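Ticket 1135: Second Pamum cell, purchase request on hold
Queue: Equipment and spend
Opened by: Kaan Aydoğan
Assigned to: Obsa Asfaw

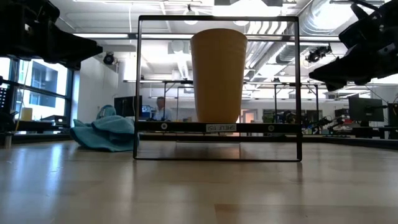

Kaan Aydoğan, 09:10
Asking for sign-off on a second two-arm cell from Grurkadell, same spec as the first, to go in before the end of December. The first one is booked solid and we are turning work away. Quote is in the shared folder. Discount only holds if we order both the arms and the service plan together.

Obsa Asfaw, 09:42
I've read the quote. Before this goes anywhere I'd like to know what "booked solid" means. The booking sheet says the cell is reserved. It doesn't say it is doing anything. Can someone export the run log for the last full month and attach it?

Kaan Aydoğan, 10:05
Attached. 157 sessions booked.

Obsa Asfaw, 10:31
Thanks. Of those 157, I count 100 where a task was run to the end. The rest are marked "setup", "fault" or left blank. So over a third of the time we say we haven't got, we had. What is under "fault"?

Barış Keskin, 11:15
Mostly the shelf pick. Plastic cup on the shelf, take it off, set it on the table. The left arm stops short of the cup and throws a reach warning. Clear it, home both arms, try again, and it goes through maybe every other time. I've logged it with Grurkadell under their own number and they suggested upgrading to the newer controller. That's also in Kaan's quote, as it happens.

Obsa Asfaw, 11:20
Of course it is. Did they say what is wrong with the controller we own?

Barış Keskin, 11:26
No.

Obsa Asfaw, 11:48
Then please try the following and write down the result of each, even if it's dull.
1. Measure the shelf position against the drawing.
2. Run the pick with the right arm only.
3. Run it with the shelf moved towards the arms by a finger's width.
4. Run it with the blinds down. Those windows are big and the table is shiny, and I'd like to rule daylight out before we pay to replace electronics.

We use cookies to remember your settings and to measure site traffic. By continuing to use this site you accept our cookie notice. Accept all | Manage choices

Barış Keskin, 14:37
Results.
1. Shelf 15 is further back than the drawing has it. It isn't fixed to the table, so I can't say when it shifted.
2. Right arm only: same warning, less often.
3. Shelf moved forward: 6 tries, no warnings.
4. Blinds down, shelf in the old place: still faults. So daylight looks innocent, at least for this one.
I wouldn't swear to any of it on so few tries.

Perihan Yaman, 14:55
Adding the money side as I've been copied in. The service plan is priced per arm per year and renews by itself. The quote leaves out delivery, the table and the floor work. On the first cell those extras added roughly a fifth. Putis offered us a rental on the same class of arm in spring and we never answered them. Has anybody asked Kozan for a price either, or is this a one-horse race?

Kaan Aydoğan, 15:12
I haven't asked Kozan. Learning a different system would cost us weeks. And a shelf being out of place doesn't explain the blank entries.

Obsa Asfaw, 15:30
Agreed, it doesn't. Blank entries are people not filling in the log, and a second cell would give us twice as many of those. I'm not refusing the purchase. I'm saying the case for it rests on a number that fell over by lunchtime.

Darlene Dufour, 16:04
I can have a locating plate made for the shelves in our own workshop. Small job. Barış, send me the footprint and which way round it faces.

Barış Keskin, 16:18
Sent. I'll rerun the pick in the drawn position once the plate is on, and keep the Grurkadell case open until then.

Obsa Asfaw, 16:40
Status changed to On hold.
Needed to reopen: a month of run logs with no blanks, faults split by cause, one competing quote, the rental terms from Putis, and the full price with delivery and floor work in it. Controller upgrade to be taken off this request and argued for separately. Kaan, please tell Grurkadell we will not be ordering against their discount date.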